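Notes on the Ustitz access agreement
2020-02-16

I finally read the whole thing, annexes included. It runs to 244 pages in the English version, and most of what has been said about it on television concerns the first two. My notes follow the order of the document more than the order of importance.

1) Form. This is an executive agreement. It was not sent to the Senate as a treaty and was never going to be. I would prefer that a commitment to rotate troops through another country's airfield get a vote, and I held that view under the last administration as well. The counterargument is that the agreement creates no duty to defend anyone. On paper that is correct. In practice, people on both sides of the border will read a runway extension as a promise, and the drafters know it.

2) Term. The initial term is 36 months, with automatic renewal unless one party gives written notice. The notice window opens nine months before expiry. Since the clock starts on entry into force and the signing was in June, the window will open in the middle of the host government's budget season. I assume that was an oversight. It gives their finance ministry a lever that their defense ministry may not want it to have.

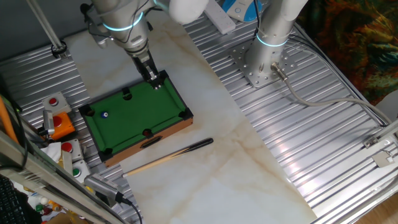
Tabletop pool table with cue.

3) Facilities. Annex B lists the sites. Ustitz is the main one, with fuel storage at Onido and an overflow yard whose status is left to "implementing arrangements." That phrase appears all through the annexes and it does a lot of work. An implementing arrangement can be signed at the colonel level and does not have to be published. If you want to know how large the footprint will be in two years, the agreement can't tell you.

The maps are poor. The boundary at Onido follows a drainage canal that has two branches, and the legend doesn't say which branch is meant. I wrote to the public affairs address and got a form reply.

4) Jurisdiction. The host country gives up primary jurisdiction over on-duty offenses, as is normal. Off-duty offenses stay with local courts, with a 15-day period in which the host can be asked to waive. What is missing is any rule on who decides whether a person was on duty. In most agreements of this type a certificate from the commander settles it, or at least starts the discussion. This one says the parties "shall consult." Consultation is fine for a broken shop window. For a fatal traffic accident it is a bad design, and there will be a fatal traffic accident eventually, because there are trucks.

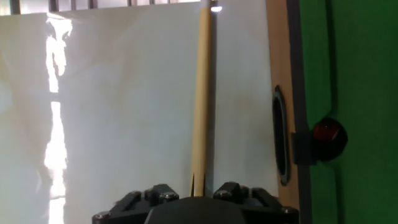 Bremby Foreign Policy Reading Club

5) Money. The cost-sharing table splits construction from operations. Construction at Ustitz is ours up to a ceiling, then shared. Operations are shared from the first day, but the host's share may be paid in kind, valued by a joint board. I have no strong objection to in-kind payment. My complaint is that the valuation method isn't stated. Land that was already state-owned could be counted at market price, and the host would then appear to be paying a great deal while spending very little. Anyone quoting the burden-sharing percentage as a sign of success should first say how the land was priced.

6) The Wasilewska report. Several readers sent me the report from the Wasilewska Institute, which argues that the site is too exposed to be useful in a real conflict. I think the report is right about exposure and wrong about what follows from it. A forward airfield has peacetime uses: training, survey flights, getting supplies in after a flood. Those may or may not justify the price, but they should be argued on their own terms. The report gives them one paragraph.
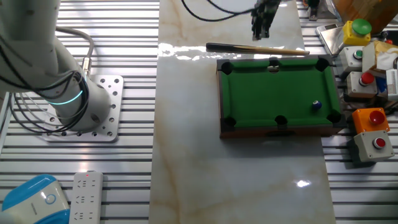 Posted under: Foreign Policy Reading Club, Bremby

7) Oversight. Congress receives the text after the fact. The defense committees can hold hearings and can attach conditions to construction funds, and the second of these is the only one that reliably changes behavior. I would ask for three conditions: publication of every implementing arrangement that adds a site, a corrected map for Onido, and an annual statement of how in-kind contributions were valued. None of them would slow the project by a day.

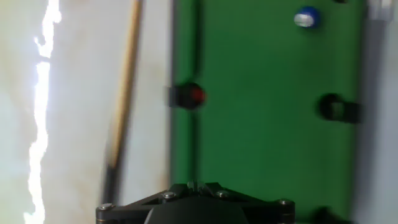

Can the next president cancel the agreement without Congress?
Most likely, as long as the written notice required by the term clause is given. The agreement wasn't approved by a vote, so there is no vote to undo. Money already spent on construction is not recovered, and Annex D leaves fixed structures to the host.

8) Corrections. In my earlier post I said the fuel storage was under a separate lease. It is in Annex B, page 9. I was working from a draft.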